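**1/** Dimanche 9 septembre 2018, fil de rentrée. Sujet : le rangement du dessus de table. Je sais, vous étiez venus pour la politique.

**2/** Contexte pour les nouveaux abonnés : en août j'ai promis, par écrit et devant témoins, que plus rien ne traînerait sur cette table après le week-end. La promesse a tenu 4 jours.

**3/** Donc j'ai acheté un meuble. C'est ce qu'on fait quand on ne veut pas ranger : on achète de quoi ranger. Deux tiroirs, bois clair, poignées noires, commandé chez Dekker un soir de grande lucidité.

**4/** Le tiroir du haut est réservé à « ce qui sert ». Le tiroir du bas, à « ce qui servira ». Toute ma philosophie de vie tient là-dedans, et il reste de la place pour des piles.

**5/** État des lieux avant d'attaquer.
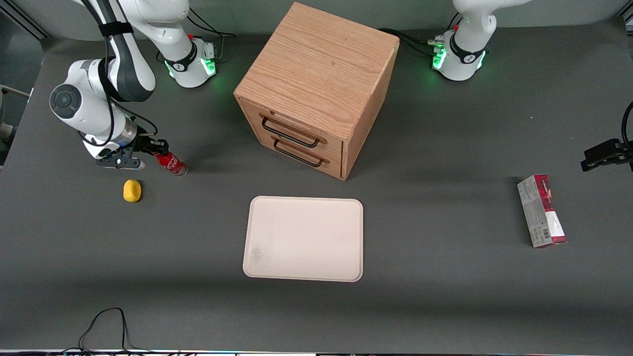

*Le meuble, le plateau, la canette. Les tiroirs attendent.*

**6/** La canette de Coca, d'abord. Une canette couchée n'est ni rangée ni jetée, elle est en pourparlers. Chez moi les pourparlers peuvent durer jusqu'au mardi.

**7/** Le petit truc jaune ovale, ensuite. Éponge ? Citron en plastique ? J'ai une théorie différente à chaque passage et aucune envie de vérifier. Tiroir du bas, « ce qui servira ».

**8/** Le plateau beige, c'est mon idée de génie de l'été : un sas. Tout objet sans domicile passe par le plateau avant d'être affecté à un tiroir. Sur le papier c'est très beau. À Vistbridge, une boutique vend le même principe sous le nom de « vide-poche d'entrée », avec 96 coloris – j'ai pris beige, évidemment.

**9/** Les câbles noirs derrière le meuble : on n'en parle pas. Un câble, ça se range une fois, puis ça se venge.

**10/** Reste le chapitre des boîtes. J'ai un problème avec les boîtes en carton. Je les garde « au cas où », et le cas où ne s'est jamais présenté, sauf une fois, en déménageant de Trollthorpe, et depuis je vis sur ce triomphe.

**11/** Dernière candidate, la boîte à motif écossais, debout comme un petit immeuble. Le coin du haut est un peu fatigué. Le mien aussi, en fin de dimanche.
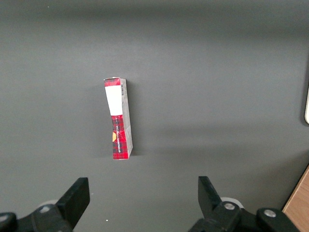
### Le règlement (provisoire, comme tous les règlements)

**12/** Article premier : une boîte debout prend moins de place qu'une boîte couchée. Je refuse d'entendre les gens qui disent qu'une boîte à la poubelle en prend encore moins.

**13/** Article 2 : tout ce qui est écrit trop petit pour être lu sans lunettes va dans le tiroir du bas. Les notices, les garanties, le devant de cette boîte.

**14/** Article 3 : pas plus de 5 minutes par objet. Au-delà ce n'est plus du tri, c'est une relation.

**15/** On me demande en privé si j'ai essayé les casiers Destico, ceux qui s'emboîtent. Oui. Ils s'emboîtent très bien entre eux, vides, en haut du placard. Un rangement impeccable.

**16/** Je vous laisse, il me reste une canette à convaincre. Si quelqu'un sait à quoi sert un tiroir une fois qu'on a peur de l'ouvrir, les réponses sont ouvertes.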